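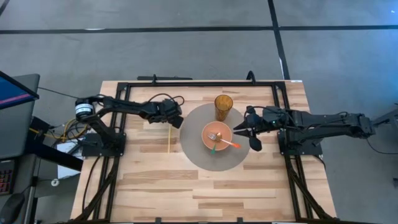
Can I swap the gripper fingers without recalibrating the whole arm?
You can if the new pair is the same length. Change the length and you'll need to redo the tip offset, and nothing else.

Fang two-finger gripper, by Tindgate
Item 387
$900 each, $1,000 with the spare finger set

I've had a pair of these going at our Sarkstead shop since September, and I like them a lot more than I thought I would! The pointed tips get under thin stuff - fork handles, mostly - that my old Emora pads just pushed along the table. The Emora still wins on big smooth cups (more rubber, more grip), so I'm keeping both on the shelf.

Swapping one for the other takes me 30 minutes, cables included. Leave yourself a good loop of slack at the wrist - I made mine too short the first time and had to start over.

In the box: gripper, wrist plate, one cable, four screws. Controller sold separately.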